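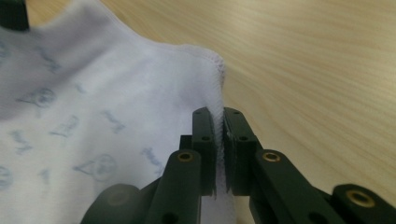
## 4. First Wash and Settings

The Clorero compact washer arrives with a sheet telling you to "simply press Start." Don't. The factory defaults were picked to look good on an energy label, and the first cycle will go better if you spend a few minutes changing them.

### 4.1 Before you load anything

1. Check that the drain hose is seated at the back of the standpipe and held with the clip. Pull on it. If it moves, it isn't clipped.
2. Open the cold tap fully, then the hot tap. Look at both connections with a flashlight.
3. Run **Rinse + Spin** with the drum empty. The manufacturer calls this optional. The water that comes out of a new machine is often gray, and you can decide for yourself whether you want that in your sheets.
4. Wipe the door seal, including the fold at the bottom.

**Note:** If the display shows **F3** during the empty rinse, the machine is filling too slowly. Turn it off, clean the mesh screen in the cold inlet, and try again. Replacing the valve is the usual advice on the help line. Clean the screen first.

### 4.2 Setting the water hardness

The washer asks for a hardness level from 1 to 6. It ships set to 3, whatever your water is like.

1. Hold **Temp** and **Delay** together until the display blinks.
2. Press **Temp** to step through the levels.
3. Press **Start** to save. There is no beep, so turn the dial off and on and check that the number stayed.

Test strips are cheap and good enough for this. The hardness figure on your water company's website may cover a whole district, and your building may have a softener you've never heard about.

### 4.3 Detergent

The drawer has lines marked for light, normal and heavy soil. They are generous. Start at the lowest line for an ordinary load and go up only if clothes come out smelling stale.

- Powder goes in the left compartment, liquid in the left compartment with the flap down.
- Softener goes in the center. Leave it out for towels, which soak up less water once they're coated with it.
- Jellside pods go in the drum, under the clothes. Don't put them in the drawer, even though it has a molded space that looks made for them.

**Caution:** Never mix chlorine bleach with vinegar or with any cleaner containing ammonia or acid. The fumes are dangerous. Plenty of household-tip pages still suggest vinegar in every wash; if you use it at all, keep it well away from any load with bleach.

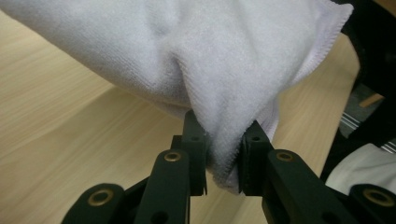
### 4.4 Choosing a cycle

There are 20 programs on the dial. Most homes will use three.

| Program | Use it for | Remarks |
|---|---|---|
| Cotton | Sheets, towels, underwear | Ignore the time shown at the start. It changes after the load is weighed. |
| Mixed | Everyday clothes | Fine at the cool setting |
| Quick | Lightly worn items | Half a drum at most |

**Eco** does save power, mainly by using cooler water for longer. It won't do much for greasy kitchen cloths. **Fresh Care**, **Sport Plus** and **Baby** appear to be Cotton or Mixed with an extra rinse, and you can add that yourself with the **Rinse+** button.

### 4.5 Add-on filters and balls

The Rernitz lint ball and the Hosoda magnetic inlet sleeve are both sold as accessories for this model. Neither is needed for normal use. The lint ball does collect some pet hair, but so does cleaning the pump filter. We could not find a difference with the sleeve fitted, and it makes the inlet hose hard to inspect.

### 4.6 After the cycle

1. Wait for the lock to click before pulling the door. Forcing it will break the handle.
2. Take the load out right away.
3. Leave the door and the drawer partly open, unless small children or pets can get at the machine.
4. Close both taps if you'll be away overnight.

**Caution:** Let the machine cool after a hot wash before opening the pump filter. Put a shallow tray and an old cloth under it.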